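Week 3: Can a machine clear the table yet?

Welcome back, everybody, and thank you for the lively emails about last week's reading. Several of you asked me for a plain yes or no on whether robots can do chores, and I'm afraid you're going to get a whole lecture instead (you did sign up for this!).

Let's start with shop floors, where the news is better. A machine that puts the same part in the same tray all day has been with us a long time, and it's good at it. Dong-hyun Bae's visit to the Larneck packing line, which you'll find in the course folder, describes an arm that loads one size of carton and stops dead when a different size comes through. Somebody walks over, fixes it, and off it goes again.

A house is a much messier place. Think of tidying a table after supper, where things have to go back in a basket that your aunt moved since morning. The arm has to find the basket, judge where the rim is, bring its fingers down without bumping it, and let go over the opening. You and I do this while talking on the phone.

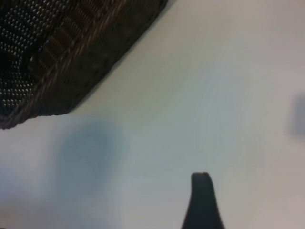 Fig. 1. Wrist view of a dark wicker basket on a pale tabletop, with one gripper finger at the bottom.

Notice how little the wrist view gives you to work with. Only a corner and one long side of the basket are in it, and the tabletop is nearly featureless apart from soft shadows. A shadow can look a good deal like a thing to a program that hasn't met many of them. Weave is its own headache — all those little ridges and bright specks — and we'll come back to it when we talk about depth.

So, can they do it? In the Pekalton exercise, which we'll go through slowly on Saturday, the arm finished 117 of 495 tidying attempts with no help. I find that rather encouraging, though I wouldn't hand it my good dishes. Please look at the failures before you look at the total, and sort them by what went wrong first.

For next time, read Szu-yu Man's notes on grasping, up to page 116, and write me a paragraph on one chore you did this week, with every small decision you made along the way. Mine was folding a fitted sheet, and it ran to two pages.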